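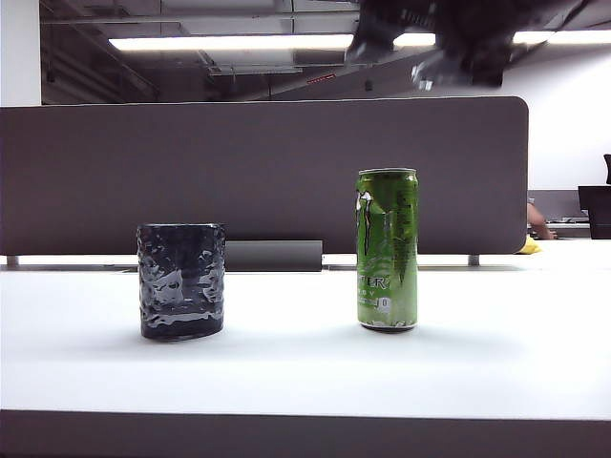
The endurance subgroup of the Huklow Running and Triathlon Club met on Apr 24, 2019 in the upstairs room at Huklow, and the chair opened with the only item carried over from last time, the club's fueling policy for long runs. We have not had one since the old one was lost, and the old one was a single sheet that said "eat something." The coaching side wants a written guideline before the marathon group starts its build for September. The chair remarked that the discussion might as well cover what people drink the rest of the day too, and pointed to the green Monster can standing next to the dark bumpy cup as a fair summary of the club's position on hydration. The minutes secretary was asked to leave that out and has declined.

Present: the chair, the minutes secretary, both marathon coaches, the triathlon lead, the junior coach, the kit officer, and two members who came for the item on track fees and stayed because it was raining.

Apologies: the trail lead, who was out on a trail.

1. Minutes of the previous meeting

Accepted with one correction. "Interval training" had been typed as "internal training" throughout. The triathlon lead said he preferred it.

2. Fueling guideline for long runs

The first marathon coach presented a draft. It runs to four pages, of which the second coach had read one, and liked it. The main points:

Runs under an hour need nothing beyond a normal meal earlier in the day. Members who carry three gels for a five-mile loop are not breaking any rule but will be looked at.

For runs over 90 minutes, start eating early, in small amounts, and practice it in training with whatever you plan to use in the race. The draft suggests working up gradually to something your stomach will put up with. There was a long exchange on whether to print a number of grams per hour. One side felt that people want a number. The other side felt that people given a number will follow it off a cliff, and cited last year's half marathon, when a good part of the group discovered the limits of dried mango. It was agreed to give a range with a sentence telling members to start at the bottom of it.

Caffeine was discussed at more length than anyone had planned. The draft says it helps some runners, does nothing much for others, and should never be tried for the first time on race day. The junior coach asked for a separate line stating that energy drinks are not part of any junior session. Agreed without a vote. One of the visiting members asked whether the same line could be extended to the masters group, on grounds of noise. Not agreed.

Action: first marathon coach to cut the draft to one page. Second marathon coach to read it.

3. Eletti sample offer

Eletti has offered the club a box of drink mix in return for a mention in the newsletter. The kit officer has tried the lemon and reports that it is lemon. After some back and forth it was decided to accept the box, hand it out at the long run, and mention it in the newsletter in the same tone of voice as everything else in the newsletter. The chair asked that no one write the word "game-changer." The newsletter editor was not present to be offended.

Action: kit officer to reply to Eletti and find out whether it comes in anything besides lemon.

4. Track fees

The operator at Vestergaard Field has written to say that the evening rate goes up in September. The new charge for the block booking will be 300 dollars a month. We currently have 122 paid-up members, of whom 33 come to the track with any regularity, and the remainder support it warmly from home. Three options were put forward: raise the annual dues, charge a drop-in fee at the gate, or move the session to the gravel loop and tell everyone it builds character.

The drop-in fee had the most support, until the question came up of who would stand at the gate and collect it. Silence followed, and was minuted. The chair will ask Vestergaard whether a shorter slot would bring the price down, given that most sessions spend the opening stretch discussing who has a sore calf.

Action: chair to write to Vestergaard. Decision held over.

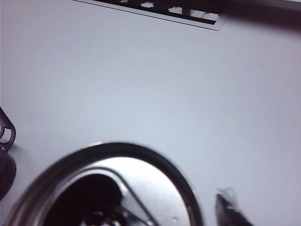 How long should the easy week be between the two hard blocks?

Seven full days, with mileage cut by a third and no intervals. This was put by one of the visiting members under item 5 and answered by the second marathon coach, who asked that it be recorded in full so he can stop answering it by text message at night.

5. Marathon build

The schedule now has two hard blocks with the easy week in the middle. Last year's plan had no such week and relied on members getting a cold, which they did. Long runs stay on the river route for as long as the path is open. The coaches would like everyone to do the long run at a pace where they can hold a conversation. They accept that for several members this means the pace must come down, and for one or two that the conversation should.

Strength work goes to one short session a week, at home, no equipment. A handout exists. The triathlon lead said the exercises in it were the ones his physical therapist gives to people who have already ignored the handout.

6. Fanau relay

Entries for the Fanau relay are open. The club has been given bib series starting at 1769, and the kit officer would like it known that she did not choose it and cannot change it. We can field two teams if the trail lead's people are willing to run on a road. The leg over the hill is still unclaimed. It was noted that whoever drew up the entry form calls it "rolling."

Action: triathlon lead to circulate the sign-up sheet, hill leg at the top, before anyone can pretend not to have seen it.

7. Any other business

The first aid kit has been checked. It contains a good supply of bandages, one glove, and scissors that don't. Kit officer to restock.

A member has complained by email that the warm-up drills make the group look silly from the road. The coaches replied that they do, and that they will continue.

Next meeting once Vestergaard has answered. The room needs to be booked by the chair this time.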